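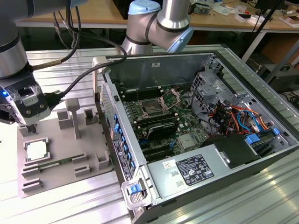 Two days in Gulholm: is the folk museum worth it, or do I just take the ferry to Pendau?

Posted by Mariann Szalai
10 October 2026

I have two days in Gulholm next August, and I'm trying to work out what to do with the second one. The first is spoken for. My sister wants to see the harbor and the fish market, and then she wants to sit down somewhere for the rest of the day, which I support.

For the second day I've got it down to the folk museum up the hill from the old town, or the ferry over to Pendau to walk the sea wall and see the chapel. Every travel page I've read says the museum "takes you on a journey through time." Fine, but how long is the journey, and is there a café at the other end of it? One page says to allow 90 minutes. Another says a full day, and that page also recommends a restaurant that seems to have closed.

Things I'd like to know:
Is the museum signed in English or do I need the guide?
Can you do the museum and Pendau on the same day without running?
Do I need to book the ferry?
My sister has a bad knee. How steep is the hill, really? The tourist office calls it "gentle" and I have been hurt by that word before.

We won't have a car. Thanks in advance.

hisham_fan_club

Go to Pendau its beautiful. Museum is old pots mostly. Eat at Hisham by the ferry dock, get the lamb.

Juhász

I lived in Gulholm for a while and still go back most summers, so I'll take these in order and try to be fair to the pots.

The museum is good, but it is good in a lopsided way. The ground floor is the part everyone photographs, with the painted wedding chests and the big loom, and it's laid out as if somebody had a plan. Upstairs is where they put everything else. There's a room of butter molds. There's a room of keys, and I mean a whole room, with no word on what any of them opened. I love the key room. I have taken guests there and watched them discover an urgent interest in the parking lot.

90 minutes is right if you read the labels downstairs and stroll through the top. The full-day people are counting the open-air part behind the main building, where the farmhouses are. Those are worth an hour on their own if the weather holds. Go in the smokehouse even if the line looks long, it moves.

English: downstairs yes, all of it. Upstairs it gets patchy, and in the key room it wouldn't help you anyway. The printed guide costs little and has a decent map. The audio guide is read by a man who sounds as if he's been told bad news just before each stop. Your sister might enjoy him.

Café: yes, in the courtyard. Coffee is fine. Cake is better than it looks. They stop serving hot food well before closing, so don't leave lunch too late.

The hill is not gentle. I don't know who at the tourist office has been up it. From the old town it's cobbles all the way, and the last stretch has steps with a rail on one side only. With a bad knee, take the bus from the square to the upper gate and walk down afterward if she feels like it. Or bus both ways, which is what I do now and I have no excuse.

Both on one day: you can, if you start with the museum when it opens and take a ferry after lunch. You'd get the sea wall and the chapel, but you'd be looking at your watch. If it were me I'd do the museum in the morning and give the harbor the afternoon, then shift your sister's sitting-down day to Pendau. There are benches the whole length of the wall and she can sit on every one of them.

Ferry: foot passengers just turn up. In August I'd be there early for a seat outside. Cars have to book, but that isn't your problem. Check the last boat back on the board at the dock when you arrive, and believe the board over the website.

Agree about the lamb at Hisham.

pendau_or_bust

Small correction to the above, the chapel shuts over lunch in summer, and it's a long lunch. We stood outside with a German family for ages and got to know them quite well. Go late in the afternoon, or first thing.

Also bring a jacket for the wall, even in August. My husband didn't and now owns a sweater with a puffin on it.

Mariann Szalai

Thank you all. Juhász, that swap is so obvious that I'm a bit annoyed. Bus up, museum, farmhouses, harbor, and then Pendau the next day with benches. I've told my sister about the room of keys and she now wants to go there first.

Does anyone know if Hisham takes reservations?

hisham_fan_club

No just go before 7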